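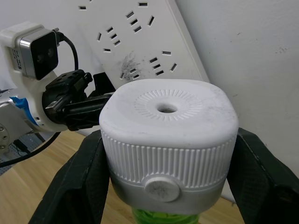 Weißer Verschluss mit Rändelung zwischen den schwarzen Greiferbacken.

Thema: Monari Zweiarm-Kit (Dorance), Erfahrungen mit Greifer und Handgelenkkamera
Forum: Robotik > Kits und Komplettsysteme

g_marin
Das Kit läuft bei mir seit April. Gekauft als Komplettpaket: zwei Arme, zwei Parallelgreifer, Kamerahalter, Software in der Basislizenz. Preis 3.000 Euro je Arm, Versand extra.
Mechanik: Spiel im Handgelenk unauffällig, Gelenk 2 wird unter Dauerlast hörbar lauter. Greifer: Die Backen sind breit genug für Verschlüsse und Flaschenhälse, gerändelte Flächen halten sie gut. Bei glatten konischen Teilen muss der Anpressweg von Hand begrenzt werden, der Defaultwert ist zu hoch.
Doku: PDF, stellenweise maschinell übersetzt. Das Kapitel zur Hand-Auge-Kalibrierung fehlt in der deutschen Fassung komplett.

btekin
Welche Firmware? Bis 2.x wurde der Anpressweg beim Neustart auf Default zurückgesetzt. Wer das nicht weiß, sucht den Fehler in der Mechanik.

g_marin
Die ausgelieferte, kein Update eingespielt. Den Reset kann ich bestätigen, ich schreibe den Wert jetzt beim Start per Skript.

H_Stelmakh
Zum Preis: Für das Geld bekommt man bei Yokoyama einen Einzelarm mit Kraftsensor. Monari schätzt die Kraft aus dem Motorstrom. Für Pick-and-Place reicht das. Schrauben oder Einstecken mit enger Toleranz würde ich damit nicht anfangen.

ividal
Widerspruch. Ich habe 123 Fügevorgänge mit der Stromschätzung protokolliert, Metallstift in Kunststoffhülse, 3 davon mit Abbruch. Alle drei lagen an der Kabelführung: Das Kamerakabel hatte sich am Halter verklemmt und den Arm aus der Bahn gezogen.

H_Stelmakh
Welche Passung? Ohne Angabe des Spiels sagt die Quote wenig aus.

ividal
Großzügig, nachgemessen habe ich nicht. Für eine echte Übergangspassung würde ich die Zahl auch nicht verwenden. Für Spielzeug- und Haushaltsteile schon.

btekin
Dann seid ihr euch einig. Zur Kabelführung: Die Schlaufe am Kamerastecker groß lassen und erst am Unterarm fixieren. Klettband genügt. Kabelbinder direkt am Halter scheuern nach ein paar Wochen die Isolierung an.

b.arroyo
Ich rate vom Original-Kamerahalter ab. Der weiße Kunststoffbügel federt bei schnellen Umkehrbewegungen, im Tiefenbild sieht man das als Versatz an den Kanten. Primness bietet einen Halter aus Aluminium an, Lochbild passt ohne Adapter. Nachteil: schwerer, die Nutzlast im TCP muss neu eingetragen werden — sonst driftet die Schwerkraftkompensation.

g_marin
Bei halber Geschwindigkeit sehe ich keinen Versatz. Schneller fahre ich im Zweiarmbetrieb ohnehin nicht. Den Alu-Halter halte ich für unnötig, solange niemand Taktzeiten fährt.

Nachtrag zum Zweiarmbetrieb. Aktueller Aufbau: Arme einander gegenüber an der Holzplatte, links ein grünes Kunststoffteil mit Metallstab im Greifer, Spitze Richtung rechter Arm.

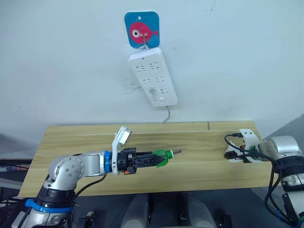 Lassen sich die Greiferbacken einzeln nachkaufen und ohne neue Kalibrierung tauschen?

Einzeln gibt es sie nicht, Dorance verkauft nur Paare. Nach dem Tausch muss die Nullposition des Greifers neu angefahren werden, die Hand-Auge-Kalibrierung bleibt gültig, sofern der Kamerahalter nicht gelöst wurde.

b.arroyo
Ergänzung: die Schrauben der Backen nur handfest anziehen. Das Drehmoment in der Anleitung gilt für die alte Metallversion.

H_Stelmakh
Noch ein Punkt, der in den Bewertungen fehlt. Die Basislizenz erlaubt die Kollisionsprüfung nur pro Arm. Arm gegen Arm wird erst mit der Erweiterung geprüft. Bei gegenüberliegender Montage mit gemeinsamem Arbeitsraum gehört das in die Kalkulation.

ividal
Geht auch mit festen Sperrzonen in der Mitte. Unkomfortabel, kostet aber nichts.

H_Stelmakh
Eine Übergabe von Greifer zu Greifer bekommst du mit Sperrzonen nicht hin.

ividal
Für die Übergabe schalte ich die Zone ab und fahre mit reduziertem Strom. Skript kann ich hochladen.

btekin
Bitte hochladen, gern mit den Stromwerten je Gelenk.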